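Setting the two fingers straight again

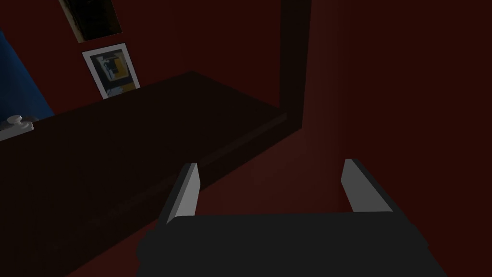
Filed under: Simulation, Gripper notes

I promised to write down how I set up the gripper in our simulator, so I will do it before I forget the details. The robot model came to me from Reginald Delacroix, who built the first version for the Westow project in November. It worked well for him, but on my computer the fingers did not close in the same way.

The first thing I check is always the fingers with nothing between them. I put the arm near the dark counter by the red wall, open the hand, and look from the wrist camera. The pale inner faces are easy to see in this low light, and this is why I like that room for the check. The tips lean a little toward each other in the view, so I do not trust my eyes for the angle. I read the joint values.

Mine were not equal. The left joint stopped 2 mm before the right one. I spent almost 6 hours on the contact settings and changed friction, damping and also the time step. All of it was the wrong place. The mistake was in the joint file, where one finger had an old travel limit and the other had the new one. I corrected line 348 and loaded the model again.

After this I ran 64 open and close cycles with the empty hand and wrote both joint values to a text file. They stayed together until the end. Then I put friction and damping back to the values of Reginald, and kept only the smaller time step.

Two things are still on my list. The palm housing takes a big part of the bottom of the camera view, and I would like to move the camera a little forward. Also I must copy the corrected limit to the Drorkon scenes, which use their own joint file. If you have the older copy of the model, please compare the limits of both fingers before you touch anything else.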